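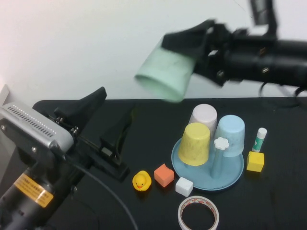

Figure 3. The two-arm station during tabletop work, with the right gripper holding a mint-green cup above the table.

3.2 What we bought and what it cost us

I'll be plain about the money here, as most papers I read while planning this station skipped it. We started with a wish list, and Kulsoom Talpur turned it into a budget we could live with. The arms took the biggest share, no surprise there, but the small stuff crept up on us - cables, brackets, spare fingers and a second power supply that I forgot to put on the first order (sorry, Kulsoom!).

The objects were the cheap part. Plastic cups, a plate, foam cubes, a rubber duck, a glue stick, a roll of tape: the whole kit came to $386 against the $400 we had set aside, and that bought enough duplicates to fill a shelf. I'd happily spend more here next time, as a wider mix of shapes costs so little next to a single gripper repair.

Fahad Jatoi got quotes for the grippers from Duvcombe and Pristadico. Duvcombe was cheaper by $200 per unit but wanted 9 weeks to deliver, and our student help ended in December, so we paid the extra and moved on. If your calendar is looser than ours, I'd wait. We also left out a service plan in the first year, and I'm still not sure that was smart. Section 3.3 gives the full parts list with the prices we paid.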